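Fitting a processor in a lever-type socket

Skestine workshop notes, updated 1 September 2020

Allow 20 minutes for this if you haven't done it before. Switch off at the wall, unplug the machine and lay the board flat on its box. Touch bare metal on the case before you open the chip's packaging.

Push the socket lever down and slightly outwards until it clears its catch, then swing it right up. Lift the load frame and let it rest open. Keep your fingers and sleeves well away from the contacts.

Check the model against the board maker's support list. Some older boards need a BIOS update first.

Pick the processor up by two opposite edges and leave the underside alone. Find the small triangle on one corner and match it to the mark on the socket. The notches should line up as well. Bring it in level over the socket and lower it straight down.

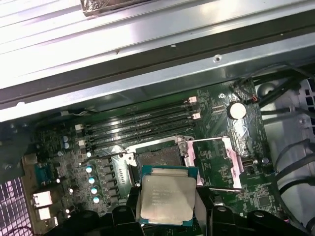

Ardeleanu asked whether the memory should go in first. It makes no difference to the socket, but there is more room to work with the slots empty.

Don't press on the chip. Close the frame and bring the lever down under its catch. It will feel stiff.

Next: thermal paste and cooler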